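Monday, Skullville

Left Buselstead before seven and reached the Imodeck building with time to spare. The open day occupies the ground floor only. Sign-in at a folding table, badge, a floor plan photocopied slightly crooked. Thitima Sangkhawat was running the morning sessions and remembered my letter about wrist mounts, which I had assumed went unread.

The program was in two parts. First a talk on how they collect grasping data with hand-held grippers, then a practical session. The talk was short and mostly sound. Their position is that a person carrying the gripper from room to room gathers more varied grasps in a morning than an arm bolted to a bench does in a week. I believe the variety. I would like to see the labor figures before I believe the rest. The Thaweesak tool is the one they have settled on: two parallel-linkage jaws, a trigger, a wide-angle camera looking down between the fingers. The ribbed pads are replaceable. I asked about pad wear and was told they swap them when someone complains.

The task set for the practical was litter pickup from a hard floor, thin plastic in particular. Thitima's reasoning is that rigid objects are close to solved for their purposes and film is where the failures are. Her log for the last batch shows 79 attempts on film with 67 clean pickups. A clean pickup in her scheme means one closure, no regrip, and the piece still held when it is over the bin. The same log has 71 clean out of 79 for folded cardboard, a smaller gap than I expected.
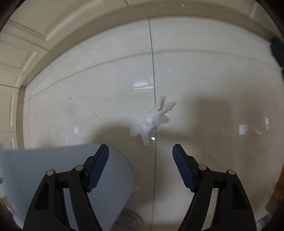 Polished tile is a bad surface for this. The film slides ahead of a fingertip if the approach is shallow, and the glare moves every time the operator does, so a highlight on the floor and a highlight on the plastic can look much alike to the model. Clear or whitish film over cream tile is close to the worst combination. Thitima knows this and keeps the tile in the set on purpose. Twisted pieces are easier than flat ones, in her experience, as there is a ridge to close on. The procedure is to come down steeply with the jaws open, place the tips on either side of the thickest fold, pause, then close slowly. The pause matters for the labels. Operators who skip it produce clips where the approach and the grasp run together and someone has to split them by hand.

I had two turns. The first was poor. I closed too high and took only a loose end, which pulled out on the lift. The second held. The trigger has more travel than I would like and the last third of it does very little. I said so, and she wrote it down, or wrote something down.

Asked about grout lines, as a raised or recessed joint ought to catch a fingertip. She said it happens seldom and that the linkage has enough give to ride over. I did not see it tested.

Coffee at eleven. Spoke with a man from a packaging firm who wanted to know the price and nothing else.

The afternoon session was playback of a trained policy on a fixed arm. It attempted the same kind of film on a gray mat, at perhaps a third of the speed of a person. It managed several pieces and then pushed one off the mat, at which point it was reset. No tile. I asked whether they had run it on tile and the answer was "not for visitors."

To do: write to Thitima for the failure breakdown by floor type. Check the pad spacing on our own unit. Return the badge, which is still on my coat.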